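About Tonda Workshop
Sunday, May 3, 2020
By Crescencio Galindo

Tonda is a members' workshop in Rullivach, where two robot arms are being built up 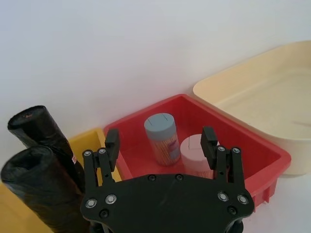 for sorting household goods. Membership stands at 20.
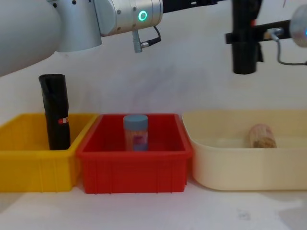 The Purkik bench opened in February. Its work is done with yellow, red and cream bins.

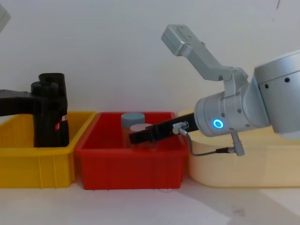 Both arms at the bins.

Grippers are fitted and adjusted by members.
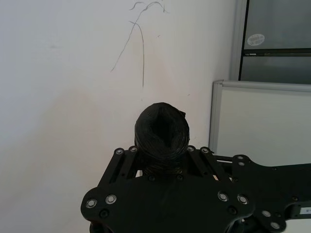 Visiting
Apply in writing to the MacKinnon Room.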